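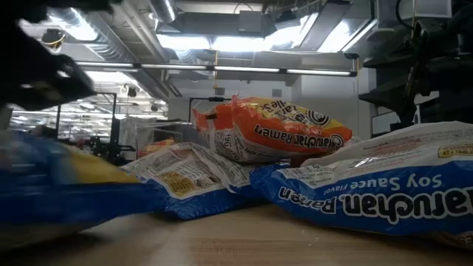 *Ramen packages on the sorting table, including one marked Soy Sauce Flavor.*

## Sorting and Shelving Packaged Noodles

This procedure applies to all single-serve noodle packages received at the Sonby pantry. It covers sorting, inspection and shelving. Cases that arrive sealed from the supplier are handled under the receiving procedure and should not be opened at the table.

### Before starting

Wipe the tabletop and let it dry. Set out one Dosia bin for each flavor expected, plus one bin for rejected items. Bins are labeled on the short side so that labels remain readable once the bins are on the shelf.

### Procedure

1. Place a small number of packages on the table at a time. Large piles crush the noodles at the bottom.
2. Turn each package so that the flavor name can be read. Sort by the printed name. Color alone is not reliable, as several flavors share blue or white areas on the wrapper.
3. Check the crimped seal at both ends. Creases in the wrapper are acceptable. An open seam, a hole or a torn corner is not, and the package goes in the reject bin.
4. Find the date stamp. Packages with no readable date are also rejected.
5. Stand accepted packages on edge in the bin, printed face forward, in no more than 2 rows.
6. Record the count for each flavor on the shelf sheet before moving the bin.

### Shelving

Noodle bins go on shelf 3 of the Vaner rack. Place the earliest dates at the front and move existing stock forward before adding new packages. Keep heavy items such as canned goods on the lower shelves – never on top of noodle bins.

### Records

Shelf sheets are collected at the end of each shift and entered in the stock file. The August count was 2,862 packages accepted and 133 rejected. Questions about rejected stock should be directed to Johannes Nkosi at the Tshabalala Street office.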